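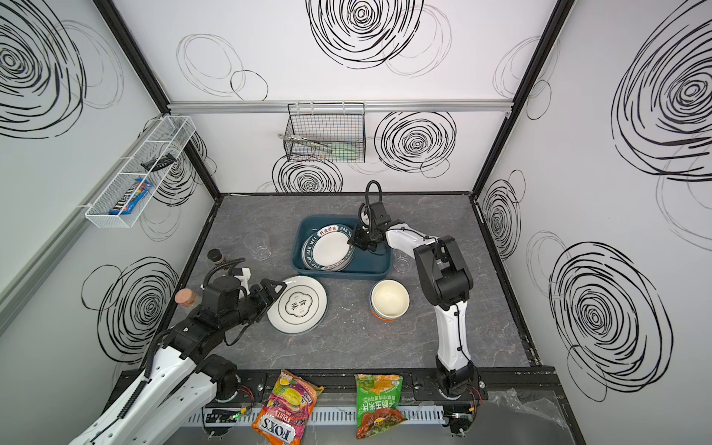 Progress report to the Gudari Fund: second period

Project: Where Ideas Come From - a public history of creativity
Prepared by Hatem Shawky, project lead, Histum

1. Where we are

The grant asked us to find out whether the stories people tell about creative breakthroughs hold up when you go back to the letters, drafts and account books. Seven stories were chosen in the first period. I have now been through the sources for five of them, and I am less convinced by the usual version of each than I was when I wrote the application.

The pattern is dull but steady. A sudden idea in a memoir becomes, in the notebooks, months of small changes, copied bits and borrowed labour. The memoir was usually written decades later, often with a publisher waiting. I don't want to swing too far the other way and claim that flashes of insight never happen. Drafts get thrown out, and a tidy notebook can mislead as easily as a tidy memoir.

2. Archive work

The El Fassi papers took up most of the period. We were told to expect a full run of workshop correspondence. What we got was 111 letters, many of them about rent, lamp oil and a dispute over a cart. Those turned out to be the useful ones. They show who was in the workshop and when, and two of the people named there never appear in the published account of how the designs came about. 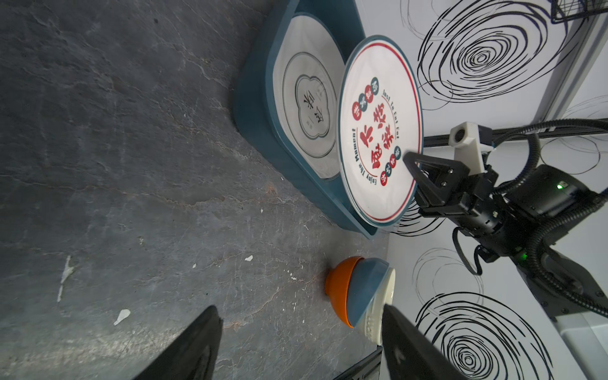 Whether those two did any of the design work is another matter, and I would ask the Fund not to repeat the claim yet. One letter thanks them for "the better pattern". That could mean a drawing, or it could mean a cloth template. I have asked for a second reading of the handwriting and will report on it next time.

3. Public survey

Our partner, Prunusum, ran the survey on how people believe their own ideas arrive. The target was 1,000 replies and we closed with 800. Most people said their best ideas came while walking or in the shower. I would treat this with caution. The question listed walking and the shower first, and I argued against that wording in June. A shorter version with an open answer box is ready to go, if the Fund agrees to the change.

4. Talks and writing

Three public talks were given, all reasonably full. The feedback forms were kind, as feedback forms are, and I have not used them as evidence of anything. Two chapters are in draft. The one on genius as a word needs cutting by a third.

5. Money and next steps

Spending on travel is under budget and spending on translation is over it. I propose moving the difference across and asking for nothing extra. Next period I will finish the last two stories and rewrite the survey section of the plan. The travelling display should wait until the handwriting question is settled - I would sooner open late than print a panel we have to take down.

Contact: Histum project office | © Histum. All rights reserved. | Back to top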